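The Office Microwave, and Who Cleans It

By Liya Gebretsadik

The microwave at Guérin sits on a table by itself, which was a decision. For years it was wedged on top of the refrigerator, and anyone under five foot six had to lift a bowl of soup over their head to get it out. In February the office manager moved it down to table height. Complaints about spills went down the same week.

I spent part of this spring asking people in small offices about their microwaves. I wanted to know who buys them, who cleans them, and how long they last. I visited four workplaces in Borville and sent a short survey to others. I got 426 replies, more than I expected for a survey about a kitchen appliance.

Of those, 258 people said their office had no cleaning schedule for the microwave. Another 186 said someone at work had put up a note about it at some point. Most of the notes said the same thing: cover your food. A few mentioned fish.

The kind of microwave matters less than people think. Several readers told me they had replaced a digital model with a plain one that has two knobs, one for power and one for time. There is less to learn. A visitor can walk up and heat a cup of coffee without asking which button starts it.

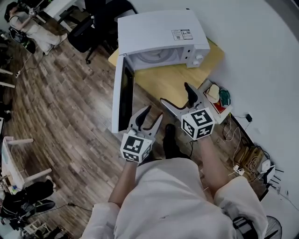 Knobs do have a drawback. Food gets on fingers, fingers turn the knob, and grease collects in the gap behind it. On some models the knobs pull straight off and can be washed in the sink. On others they don't, and forcing them can break the shaft. Check the manual before you pull.

The turntable is the part that gets skipped most often. It looks clean because the mess is underneath, on the ring and the rollers. When a turntable starts to jerk or click, a crumb in the track is a common cause. Lift out the plate, take out the ring, wipe the floor of the oven with a damp cloth, and put everything back in the same order. Let a hot plate cool before it goes under the faucet.

For the walls, the people I spoke to nearly all used steam. Put a cup of water in a microwave-safe bowl with a slice of lemon and a wooden spoon, heat it for three minutes, and leave the door shut for another five. After that a cloth takes off most of what's stuck. Open the door slowly and keep your face back.

Then there's the door itself. A door that swings out to the left needs clear space on that side, and plenty of offices don't leave any. At Vistmont, a design studio on the second floor of an old bank, the door used to hit the coffee maker every time. They slid the coffee maker down and put the napkins there instead.

Wipe the door seal and the edge it closes against. If the door is bent, the hinge is loose, or the window is cracked, stop using the oven and have it looked at or replaced.

As for who does all this, the answers were mixed. At Pidevau, a bookkeeping firm with eleven employees, the job rotates by desk, and the list is taped inside a cabinet. At Guérin it falls to whoever is in first on Monday. One survey reply said only, "Me. It's always been me."

Guérin's old microwave lasted nine years. It went to the county recycling center with a plate still in it, and they had to drive back for the plate.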